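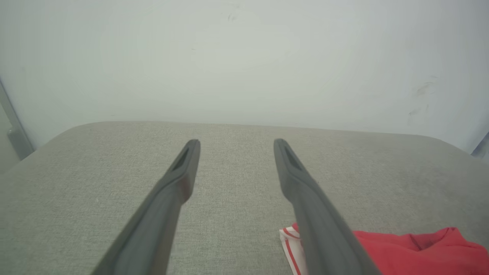 Light grey fabric, close up

2 min read

I have been going to an upholstery evening class since September, and a few people have asked how it is going. Slowly. My chair had four layers of covering on it when I started, each one tacked over the last, and getting them off took me three whole sessions with a ripping chisel and a mallet.

The class is run by Ratree Srisuk in the old chapel rooms at Jarkivcombe. There are 11 of us and not quite enough trestles, so the people with footstools work on the floor. Ratree doesn't demonstrate much. She looks at what you've done and either nods or hands you the tack lifter.

Under the covers my chair was in better shape than I expected. One back rail had old woodworm, long gone, and the webbing had stretched so far that the springs were nearly on the carpet. I replaced all of the webbing and re-lashed the springs twice, the second time because I had tied the front row too low.

Picking the top cover was the part I liked least. I brought home so many samples that they lived on the stairs for a fortnight. I wanted green. Ieuan wanted anything that wasn't green. We settled on a pale grey, partly on price and partly because Ratree said a plain cloth is kinder to a beginner – no stripes to keep straight and no pattern to match across the arms.

The seat is finished now and the inside back is pinned but not tacked. I still have the arms to do, which everyone says are the worst of it, and I've got through most of a box of 500 tacks already, a fair number of them bent.

Next term's fees are due soon and I have said yes. There's a second chair in the shed with a broken leg, and Ieuan has asked whether it could go in the skip instead.

Contact | © Ourania Stergiou | Back to top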